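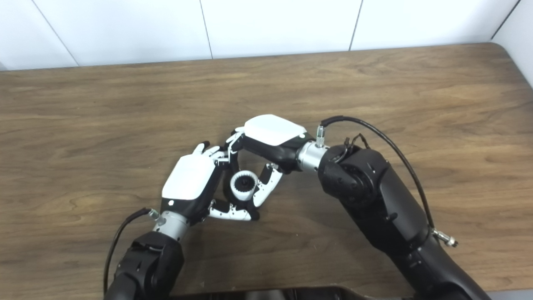
Residents Wanted for the Wasdale Budget Panel

Wasdale has to write a budget this fall with less money than it had last fall, and we want regular people at the table while it gets written. The town is short 3643 thousand dollars going into the new fiscal year. Part of that comes from the state trimming its road aid, and part of it comes from the packaging plant at Tunstall Junction going down to one shift, which cut into our tax receipts more than anyone at town hall had planned for.

So there are choices to make! Do we raise the property levy? Charge more for permits and parking? Hold off on the new snowplows another year? Close the Lastmont Road library branch on Fridays? Dip into the rainy day fund, and if so, how far? Everybody in town has an opinion on at least one of these, and we have heard plenty of them at the grocery store. The panel is a chance to get those opinions down on paper in time for the council to use them.

We are looking for 24 residents to serve. You do not need a background in finance or government. If you have ever had to figure out which bill gets paid first, you already understand most of what we will be doing. We would love to hear from renters, retirees, people who work nights, people who just moved here, and people who have been mad at town hall since the water rate increase. (Yes, really. Please apply.)

What you would be doing

The panel meets 4 times, on weekday evenings from 6:30 to 9:00. The first session is a plain walk through the town's books: where the money comes in, where it goes, what the law says we have to pay for and what we get to decide. The second and third sessions are on spending and on revenue, with department heads in the room to take your questions. At the last one the panel writes its recommendations, and the members present them to the council at a public meeting.

There is some reading between sessions, about 30 pages each time. We have worked hard to keep it in everyday English, and if something in the packet doesn't make sense, tell us and we will rewrite it. Last year's panel caught a chart on pension costs that even our own staff had been reading wrong – we fixed it the next morning.

The council is not bound by what the panel recommends. It does have to answer each recommendation in writing, yes or no, with its reasons, before the final vote. Last year it took up the panel's idea to stagger the street repaving and turned down the one to merge the two recreation offices.

Who can apply

You must be 18 or older and live inside the town limits. You do not have to be a registered voter or a citizen. Town employees, elected officials, and members of their households can't serve, and neither can anyone now bidding on a town contract. People who served last year are asked to sit this one out so others get a turn.

If more people apply than we have seats, we will draw names so that the panel matches the town by age, neighborhood, and whether people rent or own. Anyone not drawn goes on the alternate list, and alternates do get called.

What we provide

Members are paid a stipend for each session they attend. Dinner is served at 6:00, there is free child care on site for kids 3 and up, and we will cover bus fare or a ride if you need one. The building is fully accessible. Spanish interpretation is available at every session, and other languages can be arranged if you let us know on the form.

The sessions are run by Nukden, an outside firm that leads public meetings for towns our size. Its staff keep the conversation moving and make sure the quiet folks get heard. They have no say in the recommendations.

How to apply

Fill out the one-page form on the town website or pick up a paper copy at town hall or either library branch. It asks for your name, address, age group, and a couple of sentences on what you would like the town to get right this year. No résumé, no references. Applications are due by 5:00 p.m. on Wednesday, July 8, 2026. Paper forms can go in the drop box by the side door of town hall, the same one used for water bills.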